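Display Tables and Fabric Backdrops: Frequently Asked Questions

These answers cover the hire of display tables with fabric surrounds from Ondelau. They apply to stalls, shop counters and school sale days. Questions on delivery charges are dealt with on the Delivery page.

What is supplied with a standard hire?
A table, one length of backdrop fabric, fixing clips and a printed setting-up sheet. Cut-out letters are hired separately. Lamps and extension leads are not supplied.

Can I choose the colour of the backdrop?
Yes. Charcoal and cream are kept in stock all year. Other colours have to be requested when the booking is made and may come from our second store, which adds two working days. Charcoal is the usual choice for pale goods and for coloured lettering.

How should the fabric be hung?
Hang it from the top first, then clip the lower part. Leave the clips on overnight before trimming the drop with pins. Do not use staples or adhesive tape on hired fabric. Tape marks are charged as cleaning; staple holes are charged as damage.

The fabric has arrived with fold lines. Can it be ironed?
Use a steamer, or a cool iron on the reverse side. Light folds drop out once the fabric has been hanging for a day. Side lighting makes creases and seams more noticeable, so check the backdrop with the lamps on before steaming it a second time.

How are the letters attached?
With the removable pads in the letter pack. Press each pad for 10 seconds. Start with the middle letter of the word and work outwards. If the backdrop is curved, the letters will tilt slightly as they follow the bend, and the word will not read fully from every seat. Allow extra space between letters for this reason.

Are the letters all one size and colour?
No. The Treletti pack is mixed. Colours cannot be reserved individually. Customers who need a matching set should ask for the Sugawara pack, which is plain white.

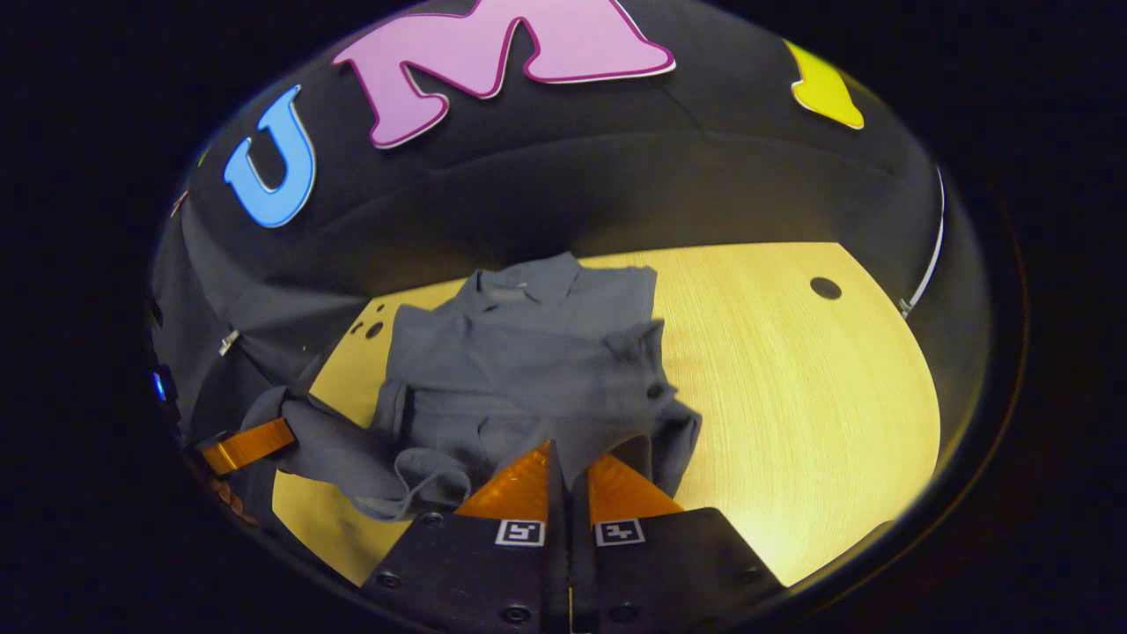 Pale wooden table with a charcoal backdrop and coloured letters; crumpled grey shirt.

Why are there holes in some table tops?
Some of our tops are drilled for fittings and cable runs. The holes do not affect the strength of the top. Small items such as buttons, pins and collar stiffeners should be kept in a tray. Plain tops are available on request.

Can clothing be placed directly on the wood?
Yes, provided the surface has been wiped and is fully dry. Tops are finished with Gelleck hard wax and must be left for the full curing time if you re-wax them yourself. Do not place damp laundry on the table.

What is the best way to lay out a collared shirt?
Fasten the top button and one lower down. Lay the shirt face down, smooth the back from the collar to the hem, fold in the sides and sleeves, then fold up from the hem and turn it over. Dark shirts show up well on a pale top. Against a charcoal backdrop they need a light from the front.

What weight will the table take?
The limit is 110 kg, evenly spread. Do not sit or stand on the table, including when fixing the backdrop.

What is the deposit?
£100 for each table, refunded after inspection. Inspections are carried out on Monday for weekend hires.

Who do I contact about a missing or damaged part?
Write to Kastriot Hoxha in the hire office, giving the booking number and the part name as printed on the setting-up sheet. Parts reported before 2 p.m. are sent out the same day.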